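Fórum Casa e Oficina » Reparações » Colar plástico: epóxi ou cianoacrilato?

ollska_fan
17 de novembro de 2024
Boa tarde a todos. Partiu-se a dobradiça da tampa da minha arca de arrumação Kullilen e a marca já não vende a peça. É um plástico duro, baço, não sei qual. Colei com supercola em setembro e aguentou 4 dias. Alguém tem uma solução que dure? Uma arca nova custa 222 euros e não me apetece.

pontodeencaixe
Supercola em dobradiça não dura. Fica rígida e estala à primeira torção. Epóxi de dois componentes, lixar antes com grão 120, limpar com álcool e deixar 24 horas apertado.

marsul
Discordo. Se for polipropileno, nem epóxi nem supercola pegam. Primeiro vê se há um símbolo por baixo da tampa. Se disser PP, esquece a cola e mete um parafuso com anilha.

ollska_fan
Diz PP, sim. Então o parafuso vai direto no plástico?

marsul
Não, assim o furo alarga com o uso. Eu ponho casquilhos de latão, compro na Cinska, o saco de 20 fica por cerca de 6 euros. Fura-se meio milímetro abaixo da medida e entra à pressão.
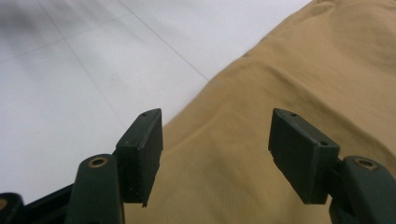 pontodeencaixe
Re: casquilhos

Numa tampa de arca acho exagero. O parafuso passante com porca autoblocante faz o mesmo e não é preciso acertar com a medida do furo. Se ficar torto, troca-se.

marsul
Faz o mesmo durante um ano. Depois ganha folga e a tampa começa a descair para um lado. Já me aconteceu com uma Ollska.

tia_do_berbequim
Há primários próprios para PP. Usei o da Qiu num balde e ainda lá está. Mas um balde não dobra, por isso para dobradiça também ia para o parafuso.

ollska_fan
Vou tentar primeiro a porca autoblocante, que tenho cá em casa. Se ganhar folga, encomendo os casquilhos. Que broca uso para um parafuso M4?

pontodeencaixe
Para passante, 4,5 mm. Velocidade baixa e um taco de madeira por trás.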